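Covura hand grippers: our first weeks with the loan kit

Many of you asked at the December open evening whether we would be getting hold of one of the new hand-held gripper kits, and I promised I would write something once we had had a proper go. Well, it is May 4, 2024 as I type, the kit has been with us for 38 days, and I have filled most of a notebook, so do put the kettle on.

The kit is called the Covura Pair and we have it on loan from Zemard, the small firm that looks after hire and repairs. For anyone who missed the talk, the idea is simple enough. You hold a gripper in each hand and do an ordinary household job with them, and the movements are recorded so that a robot arm with the same sort of fingers can be taught from them later. You need no arm in the room while you are recording, and for a group like ours, with one good workshop and a great many spare bedrooms between us, that is a real blessing!

The box holds 2 grippers, a charging dock, a head strap with its camera, a carry case and a printed guide which is better than most (there is a whole page on how to sit comfortably, bless them). Setting up took me the best part of an afternoon the first time. Bayu Nasution, who had used an earlier version, did it in the time it took me to find my glasses. 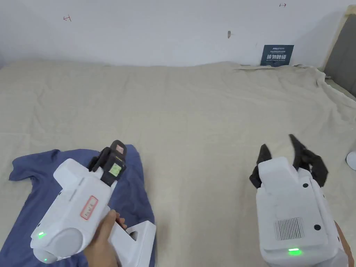

Laundry is the job we settled on, and I am very glad we did, for it shows up the strengths and the faults of a gripper faster than anything else I can think of. A cup is a cup wherever you put it down, but cloth slides about and hides its own corners. I would suggest starting with something like the dark blue T-shirt on the beige sheet, as the two colours are easy to tell apart when you come to look through your recordings, and I would leave the white pillowcases and the stripy things until you have your hand in. The fingers open good and wide, so you can come at a sleeve from the side without much fuss, and the green lights on the casings are easy to spot out of the corner of your eye while you are busy with a hem. Thin cotton is harder. I kept picking up the front and back of a shirt together when I only wanted the front, and it took me several evenings to learn to come in low and close slowly.

We have now saved 246 recordings, nearly all of them folding, with a handful of sock pairing from Bayu, who has more patience than I have. The Siregar software, which comes with the hire, sorts them by task and lets you trim the dull bits at each end. It is plain to look at and does what you ask of it. I did lose one evening's work by closing the lid of my laptop too soon, so please wait for the message to say that everything has been saved.

Now for the grumbles. The grippers are rather bulky, and after half an hour or so my wrists knew all about it. Members with smaller hands found the handles a stretch, and I should like to see a second size. The carry case is a nuisance too, with a zip that sticks at the corner. Zemard have been very decent about all this and sent a replacement case without my having to ask twice.

We did look at the Pudov set as well, which is lighter and folds up nicely, but it comes as a single gripper and you really do want both hands for a shirt.

The loan has been extended by 6 weeks, so there is plenty of time for anyone who would like a turn. Put your name on the sheet by the workshop door, or drop me a line and I will add you. Bring a few clean T-shirts of your own, as mine are getting very tired of being folded.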